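The Steva Large Cloth in Crimson

We've been selling the Steva for a good few years now, and it's still the one we reach for first when somebody rings up and asks for "just a nice plain cloth, please" (which happens more often than you'd think!). It's a generous size, 100 cm by 53 cm, in a deep crimson that cheers up a pale table no end, and it does equally well over a sideboard, under a tea tray or tucked round a warm loaf.

The fabric is a cotton and linen mix, woven for us by Prutance, and it has enough body to lie nicely without being stiff. Give yourself a bit of bare table to work on, spread it out, take hold of the two far corners and bring them towards you, smoothing any soft folds out with the flat of your hand as you go. 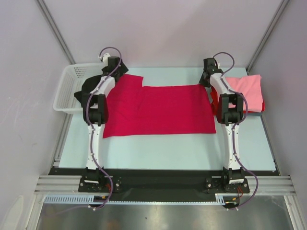
Once it's in half, fold it again the same way and it will sit happily in a drawer with the napkins. Wash it at 30 or 40, on its own the first time, as the red can run a little, and iron it while it's still slightly damp.

Crimson is £34, with matching napkins sold separately under the name Grasenine. The Mahasneh gift box fits one cloth and four napkins, and we'll gladly pop a handwritten card in if you leave us a note when you order.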